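Folding day at Zellstead, the gallery

Quick page, more words when I get a minute. March was the big clothing sort for the Reltow swap and we are STILL finding socks. 3,331 pieces through the door, over 200 of them kids' tops. Everything gets folded the same way now so it stacks on the Harms shelves without sliding off. Sides in, sleeves back, then up from the bottom. Colour first, size second. Pics in no order at all.

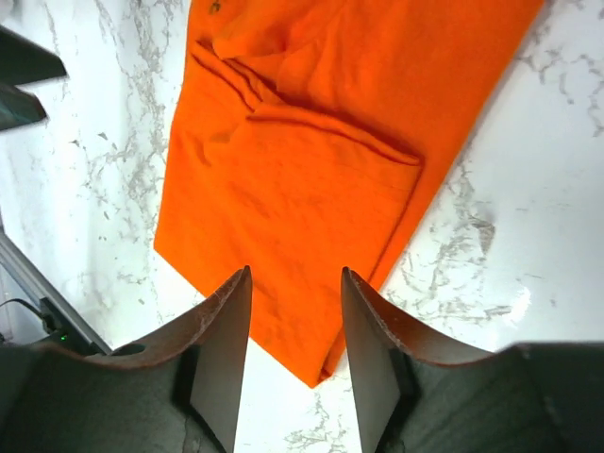
Photo: Malte Fröhlich / Zellstead Clothing Swap

Orange on marble pattern, can't miss it. Part way folded, flap over, some bunching still to smooth out. Knits do this. Flat of the hand, push the wrinkles out to the edge, dont tug or the whole thing goes skewy. Malte reckons you get a better stack if you fix the creases before the second fold. He's right, annoyingly.

Long rectangle next, orange one down the middle. Cream-white cloth folded up in the left corner, white basket over on the right. Top end a bit rumpled. Good enough for the shelf!
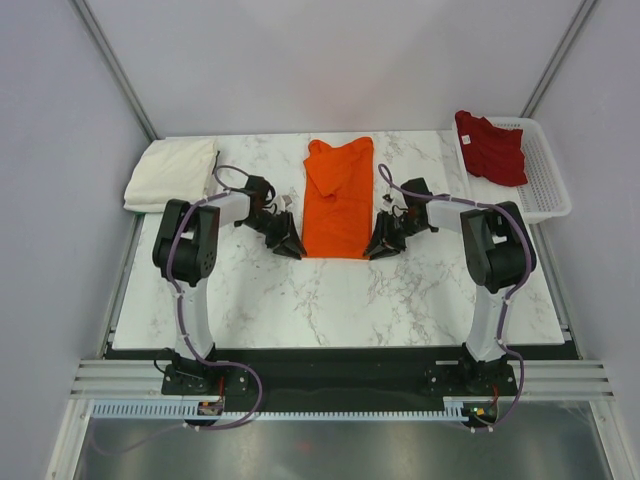 Do things need to be ironed before I drop them off?
Just clean and fully dry, please. We fold everything again at our end anyway, and a few creases never stopped anything going to a new home. Missing buttons are fine too, pop a note in the pocket.

Last one, mostly bare tabletop, grey and light brown veins all over. Love a clear surface. A smooth top is so much easier than the old trestles at Plultosham, the fabric slides round when you turn it and nothing snags. Wipe down between loads, crumbs get into everyting.
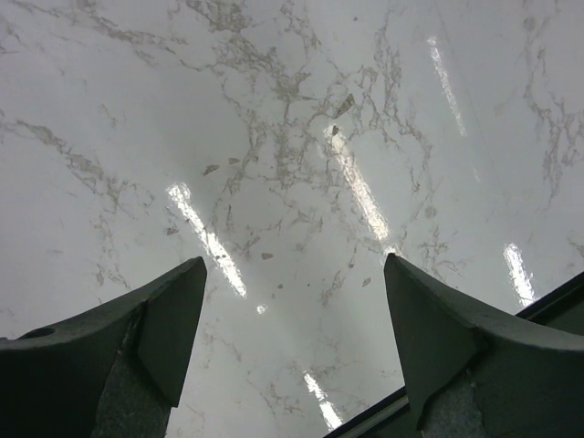
Theda Schmieder wrote in to say she rolls her T-shirts and gets nearly twice as many in a drawer, and could we please try it on at least one shelf. Fine Theda, 2 shelves, yours to keep tidy.

Next drop-off is 9 in the morning, side door. Bags not boxes. Hangers we have plenty of, 900 at last count, so please keep yours.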